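Etis Planner
Motion planning and perception for two-arm benches

Etis Planner is the software layer between your cameras and your arm controllers. It takes in the view of the bench, keeps a list of what is on it, and plans for both arms together so that they can work over the same patch of table.
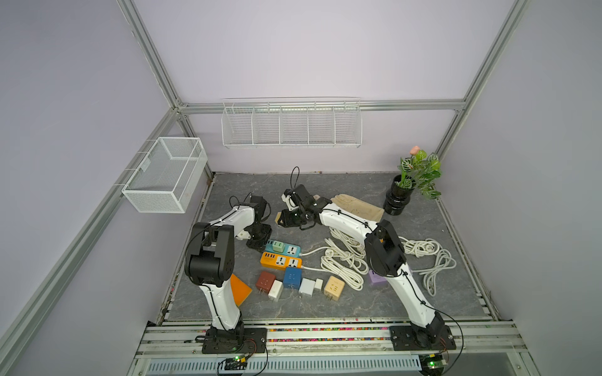
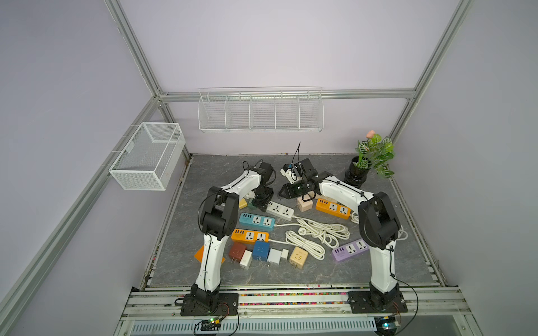 Two arms over power strips, plug chargers and coiled white cable.

Cable is the hard part of most tidying and sorting jobs. Etis treats a coil as one soft region with a changing outline, and marks any lead running out of it as something to keep clear of until it has been traced back to its plug. Rigid items get a box and a grasp list. You can edit both in the scene view -- changes apply at the next plan.

What you get
Shared-space planner, with a minimum gap between arms set in millimetres
Object tracker, with a library of 1476 ready-made grasp entries
Basket and shelf targets, taught by pointing the gripper at each one
Replay tool that steps through the last 100 plans

Requirements
Linux PC with 16 GB of memory
One fixed camera; wrist cameras optional
Arms with 7 joints or fewer

Licence
Per bench, £700 a year, updates included. Wiston users can import their existing calibration files. Tapsell project files need converting first; the converter is in the tools folder.

Setup questions go to Kirsty Hapeta, licences and invoices to Nilton Apaza.

Page updated 08/01/2026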